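Varkberg Hardwax Oil, Satin

Item no. 857
Sizes: 500 ml can, 2.5 liter can
Sold by Dastlow Surface Supply

Product details | Directions | Care | Shipping | Reviews

Varkberg Hardwax Oil is a one-can finish for indoor wood. It soaks into the top layer of the board and leaves a thin wax film over it. It is meant for tabletops, desks, shelves, counters away from the sink, stair treads and wooden toys. It can be used on new wood and on old wood that has been sanded back to bare.

The satin version is the one we sell the most of. It has a low shine when seen straight on and a bit more when light comes across it from a window. If you want no shine at all, order the matte. The two can be mixed in any proportion as long as both cans are stirred first.

What it does to the color

The oil has a slight amber tone. On maple, birch and ash the change is small, close to what you see when you wipe the bare wood with a damp cloth. On oak it is stronger, and on walnut and cherry it is stronger still. Pine will go yellow over the years under any oil and this one does not prevent that. For pale wood that you want to keep pale, we carry Varkberg Hardwax Oil Light, which has a small amount of white pigment. The white pigment will collect in open grain, so test it on oak or ash before you commit to it.

Wavy or figured boards take the oil unevenly. The parts where the grain comes up toward the surface drink more and end up darker. Some people want this and some do not. Sanding one grit finer evens it out a little.

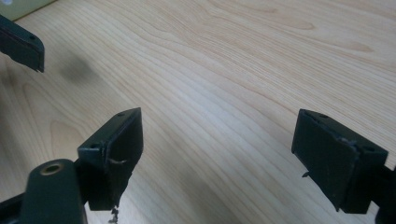

Coverage depends on the wood and on how far it was sanded. A 500 ml can covers a dining table for six with two coats, top side only, with a little left over for repairs. If you are also finishing the legs and the underside, get the larger can. We recommend doing the underside with at least one coat on any solid top wider than a shelf. A top sealed on one face takes up moisture on the other and can cup.

Directions

Sand to 120 and then 150. Do not go past 180 on hardwood or the oil will sit on top and stay soft. Vacuum the surface and wipe it with a dry cloth. Do not use a tack cloth.

Stir the can from the bottom with a flat stick. The wax settles, and shaking the can does not bring it back up. Stir again halfway through the job.

Put on a thin coat with a white pad, a short-bristle brush or a lint-free cloth. Work along the grain, one board at a time, and keep the edge wet. Wait 15 minutes. Wipe off everything that has not gone in. The surface should feel nearly dry to the hand when you are done. Most of the calls we get about sticky tables come down to this step.

Leave it overnight with some air moving through the room. Rub it lightly with a gray pad, wipe off the dust and put on the second coat the same way. A third coat is worth doing on desks and kitchen tables.

The table can be used with care the next day. Keep water, hot dishes and tablecloths off it for two weeks while the finish hardens. In a cold room it takes longer.

Safety: cloths and pads soaked with oil can heat up and catch fire by themselves. Lay them flat outdoors to dry or put them under water in a closed metal container before you throw them away. Keep the can away from children and pets. Read the label before opening.

Care

Wipe with a damp cloth and a drop of mild soap. Do not use vinegar, ammonia, glass cleaner or scouring powder. Wipe up red wine, coffee and mustard when you see them. The finish holds up to a spill during dinner but a wet glass left overnight can leave a ring.

To repair a ring or a dull patch, rub the area with a gray pad and a small amount of oil, wait, and wipe it dry. There is no need to strip the whole top. Deep scratches should be sanded with 150 first, following the grain, and feathered out a hand's width on each side.

Specifications

Finish: satin
Base: plant oils and waxes, low-odor solvent
Use: indoor only
Recoat: overnight
Full hardness: two weeks
Storage: cool and dry, lid tight, do not freeze
Shelf life: 27 months unopened
Cleanup: mineral spirits

Once a can has been opened, a skin may form on top. Cut around it, lift it out and strain the rest through a paint filter. Do not stir the skin back in. Half-empty cans keep better if you pour what is left into a smaller jar filled close to the top.

Goes with

Dastlow white pads, pack of five
Dastlow gray pads, pack of five
Wilatetti wood soap, concentrate
Ó Dubhghaill flat brush, natural bristle, 3 inch

Shipping and returns

The oil ships by ground only and cannot go by air. Orders to Alaska and Hawaii go by boat, so please call first. Unopened cans can be returned in the original carton. Opened cans cannot be returned, but sample packets are available for each sheen and their price comes off your first full can.

The label on this product changed in August. The contents are the same, and old and new cans can be used on the same job.

Reviews

Kimutai Gachanja
Five stars
Used on an ash desk, three coats. Easy to put on. I left the first coat too long on one end before wiping and had to go back over it with fresh oil to loosen it. After that it was fine. Has been in daily use and I have touched up one spot by the keyboard.

Sorcha Mulcahy
Four stars
Good finish, nice feel. Taking a star off for the lid, which bent when I opened it and would not seal again. I moved the rest to a jam jar. Smell was gone from the dining room in two days.

Zlatko Krasniqi
Three stars
It came out darker on my cherry shelves than I wanted. The page does say so. I should have bought the sample. Durability is good so far.

Reply from Dastlow: Cherry also darkens with daylight during its first year, so move anything sitting on the shelves from time to time or you will see outlines.

Clodagh Ó Conaill
Five stars
Second can. Did the stairs with the first one, every other tread so we could still get up to bed, and the kitchen table with this one. Would like to see a one-liter size.

Questions about this product can be sent to Úna Mac an tSaoi at the Dastlow order desk. Please include the type of wood, the last grit you sanded to and what was on the surface before.

Page updated 2018-12-22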